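Trurkivik parish network opens its letters project to everyone, whatever their politics

February 25, 2020

I'm Sem Verschueren and I look after the press side of things for Trurkivik, the network of Catholic parishes in and near Plirnden. Normally I'd write one of these in the third person and quote myself, but I've always felt silly doing that, so you're getting it straight from me.

The news is that our letters project is opening to the public. Until now you had to belong to one of our parishes to take part. From the first week of Lent anybody can join in, churchgoer or otherwise, and you don't have to tell us how you vote (please don't, in fact, it only starts people off).

If you missed it the first time round, the idea is very simple. You write a letter to somebody in your own area who disagrees with you about a public question, and we find that somebody for you. They write back. You swap letters for a couple of months, on paper, through our office, first names only. After that you can meet up if you both fancy it, and plenty of people don't, and that's fine too.

We began in December, just before Christmas, expecting a small pile of post. By the time I sat down to write this we'd had 1,215 letters through the office from 977 people. I had to borrow a second filing cabinet from the school! The subjects are what you'd guess if you read the papers: migration, taxes, the climate, abortion, whether bishops should say anything at all about any of it. There's a surprisingly fierce batch about Sunday trading.

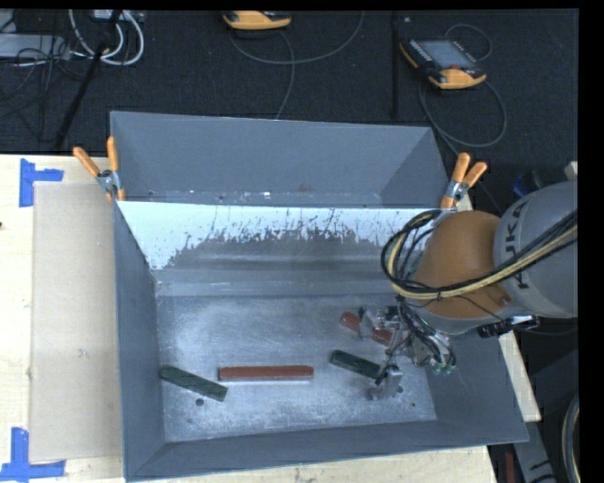
What got me going on this was a row after Mass. Our parish had put out a short statement on housing for refugees, a few lines long and mostly lifted from Scripture. Within the hour I'd been told it was left-wing propaganda, and then, by a different person holding the same sheet of paper, that it was a cowardly sop to the right. They'd both decided which team the Church was playing for before they got to the second line. I went home in a right mood, I don't mind telling you.

So I rang Bart Van Beek. Bart runs the adult courses for the network and has far more patience than I have. His view was that we'd all got very good at reading our faith through our politics and rather rusty at doing it the other way about. I said that sounded like a sermon and what were we going to do about it, and he said, well, people used to write to each other.

Bart has asked me to put this bit in, and these are his words: "I'm not asking anyone to meet in the middle. Some of these questions have a right answer, and the Church has said what she thinks it is. I'm asking people to find out what the other person believes before they answer it. A letter gives you two days to calm down first."

I've been paired up myself, by the way. I won't say who with or what about, but my first letter was four pages long and the reply was a postcard. It was a good postcard. I've had it propped against the kettle ever since and I still haven't come up with a decent answer.

Now for the practical side. Floleo, the stationers on the market square, have given us paper and envelopes for 400 new writers, so the first 400 to sign up will get a starter pack free of charge. After that you'll need your own paper, but the postage is still on us. Smits, the print shop next door to our office, are doing the welcome leaflet at cost, and I'm very grateful to them because I changed the wording twice after they'd set it.

You can sign up at the back of any Trurkivik church or at the Plirnden parish office on weekday mornings. Fill in the card, tick the subjects you care about, and say in a line or so where you stand. We do the matching by hand, so allow a fortnight. Under-18s need a parent's signature. Letters are read by one of us before they're passed on, purely to take out addresses and the odd rude word, and we don't keep copies.

We're also holding 2 open evenings in the parish hall during Lent, with Bart giving a short talk on what Catholic social teaching does and doesn't say about voting, then questions, then tea. Dates will be on the church noticeboards. Candidates and party workers are welcome to come and listen, but leaflets stay in the car, please.

Journalists are welcome at both evenings. Bart and I are happy to be interviewed, and several of our letter writers have said they'll talk too, provided you use first names. Ring the parish office and ask for Sem. If I don't pick up I'm probably sorting the post, so do leave a message.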